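Halliday Small Table Hire: Frequently Asked Questions
Cabinets, round tables, plates and little cups for gatherings at home

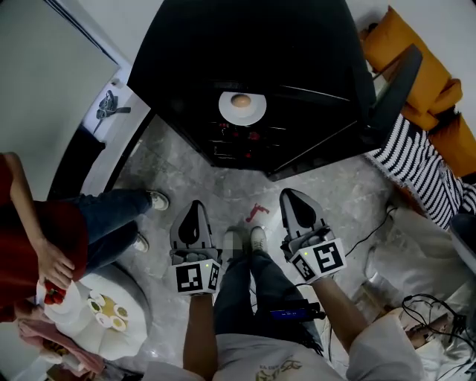
Ailsa Ogilvie wrote to us back in August that she had read the old version of these questions twice and still couldn't tell whether she was allowed to put food on top of a cabinet, or whether she'd have to rent a sideboard as well, and could we please just say so in plain words. Fair enough! We've rewritten the whole page with her letter propped up beside the keyboard, and her question goes first.

Can I use the top of a cabinet for serving?

Yes, please do. The tops of our cabinets are flat, they're at a comfortable height for most grown-ups, and a white plate on glossy black looks lovely with hardly any effort, even if all you've put on it is one brown egg. We do ask that everything sits on a plate, tray or board. Bare crumbs scratch a glossy finish when they get swept about with a dry hand, and we spend a fair bit of time polishing those marks out. Warm dishes need a proper trivet. Hot dishes straight from the oven should go somewhere else altogether, such as your stovetop.

What can I keep behind the glass?

Bottles are what most people think of, and the shelves suit them nicely. People also use them for jars of relish, rolled napkins, rows of wrapped party favours and, on one occasion, a family's entire collection of snow globes. Our only real advice is to stick to one colour if you can manage it. A few shelves of red things seen through glass will cheer up a dark cabinet no end, while a mixture of everything tends to look like the inside of a garage (we've tried both at our own place and the garage look won, sadly, for most of last year).

Please load the bottom shelves first and unload the top ones first. The delivery crew will remind you of this at the door, and they'll probably remind you again on the way out.

Is the cabinet refrigerated?

The ones we hire out are not. If you'd like your drinks cold, chill them in your own fridge and bring them out as you go.

How big a round table do I need?

Smaller than you think, nearly always. We get a lot of calls from people who have measured their living room and want the largest table that will physically fit inside it, and then there's no room for anybody to stand and chat. A small white round table is meant for one plate, perhaps two, with people coming and going around it. If you want to seat everyone for a meal you'd be better off with a dining table, and we don't carry those. Eilidh Nisbet keeps a list of nearby firms that do and she's very happy to read it out over the phone.

For most homes we suggest one round table for savoury things and another for sweet, set well apart so that the queue for the cheese doesn't back into the queue for the cake.

What do people put in the little white cups?

All sorts! They were bought with dips in mind, but they've been out with custard, chilled pea soup, lemon curd, lime jelly, mustard, olive oil for dunking bread, and avocado whipped up with a bit of yogurt. Greens and yellows come up especially well against the white. The cups look their best set out in a circle on a plate, with a bit of breathing room between them, and a circle has the practical benefit that people can reach in from any side without leaning over one another.

A few things we've learned from washing a great many of them. Fill them to just under the rim and no further. Beetroot is fine if the cups are rinsed the same evening. Turmeric is much less forgiving, so if you're making something with a lot of it, tell us when you book and we'll send the older cups, which have already lived a bit.

Do I need to supply small spoons?

You do if you're serving anything people can't dip into. We have little spoons in the Lulance set, and they can be added to any booking. Please count them before the rubbish goes out. More spoons have left us through a garbage bag than by any other road, and they're miserable things to go looking for once the bag is tied.

Can I mix white plates with coloured ones?

By all means. We used to send out only plain white and we were quite strict about it, and then Archie Lennox came back from a clearance sale with a carton of white and yellow plates and we've been fighting over them ever since. They go with all our cups. If you want them, say so early, as they're booked more often than anything else we own and we haven't been able to find more in that shade.

Will your furniture mark my floor?

It shouldn't. Every leg and base has felt underneath and Ruairi MacLeish checks the felt each time a piece comes home. Stone and tile floors, including the marble-patterned kind, are usually the easiest to set up on. What does the damage is grit caught under the felt, so give the floor a sweep before we arrive, and lift the tables when you want to move them. Dragging even a light table across a gritty floor will leave a line.

Polished tile can be slippery when something is spilled on it, and cut strawberries and tomatoes are the worst offenders we know of. Keep a damp cloth within reach and pick things up as they drop. Small red bits have a way of vanishing into a patterned floor until somebody in socks finds them.

Are the pieces safe with young children about?

With a grown-up nearby, yes. Our round tables are at a handy height for little hands, and strawberries placed near the edge will be gone before the speeches. That's a perfectly good use of strawberries. Glass doors are another matter, so please keep the cabinet doors closed and the heavier bottles low. If you're expecting several toddlers, ring us and we'll talk you through a layout that puts the cabinet against the far wall. Whole grapes and cherry tomatoes should be cut up lengthwise for the under-fives, which you'll likely know already, but we'd feel poorly if we left it off the page.

How much does it cost?

A basic booking is $89. You get one round table, one cabinet and a crate of plates and cups of your choosing, and you can keep the lot for 3 days. Longer is possible outside the holiday season. Delivery is included anywhere in postcode 2127, and for other suburbs we'll work out a price when you call. We don't take a deposit from anybody who has hired from us before and brought everything back in reasonable shape.

What if something gets broken?

Tell us, wrap the pieces in newspaper, and put them in the crate with the rest. We own 727 plates and cups at last count, and it would be silly to expect all of them to live forever. You won't be charged for the first two breakages in a booking. After that we ask for the replacement cost, which is modest for cups and a bit less modest for the yellow plates, for the reasons given further up. A cracked cabinet door is more serious. Please don't try to tape it, just close off the area and phone Hamish Drummond, who'll come out for it himself.

Do I have to wash everything?

No. Scrape the plates, rinse the cups and let them drain upside down on a tea towel. Our dishwasher does the rest. If you really can't bear to send dirty dishes out of the house (and we know a number of you can't), wash by hand in warm soapy water and leave the scouring pad alone.

Can I leave eggs and other food out on the plates while people graze?

Use your judgment, and be a bit stricter about it in hot weather. Anything with eggs, dairy or seafood in it should go out in small lots and be topped up from the fridge, and whatever has been sitting out for a couple of hours is best thrown away. Small cups are handy for this, as you can carry out a plate of fresh ones and take the old plate back to the kitchen in the same trip.

Do you help with setting up?

We place the cabinet and the tables where you want them and make sure nothing wobbles. The arranging is up to you, though Eilidh will happily look over a sketch if you send one in. She likes a nearly bare plate more than most people do, so feel free to ignore her and pile things up.

How do I book the Clotetti table?

By phone only, for now. There's just the one, it's older than the others, and we like to hear a bit about the room before it goes out. Every other piece can be booked through the form on our main page. We reply to forms in the order they come in, usually by the next morning, and if you haven't heard from us after that it's worth checking your junk folder before you send it again.

Page last updated December 2025. If your question isn't covered, write to us and we'll answer you first and add it afterwards.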